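June, after lunch. Oil trial, continued.

Batch 24 of the linseed mix is behaving no better than 23, which I had described on the last page as "promising". I withdraw the word. Verena says it smells like a cricket pavilion, and she means this kindly.

Proportions as before, except Hatem warmed the oil for 12 minutes when the sheet says 2. He maintains the sheet is ambiguous. The sheet is in his handwriting.

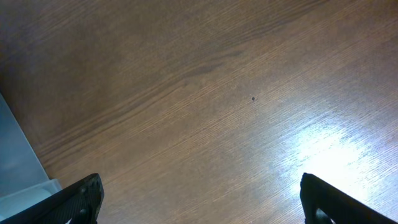 The Dakmont order wants a satin finish by the end of the month, and their letter uses "satin" and "matt" as if they were the same thing. Dalia to ring them. If they say "whichever", we go satin and keep the letter.

Beeswax: down to the last tin. The Nurnden stuff is cheaper but gritty, and I spent most of last winter picking bits out of it with a cocktail stick.

Rags went in the water bucket, lid on. Reto, this means you as well.

Next: thin it by a tenth, leave overnight, try not to poke it before morning. I will poke it.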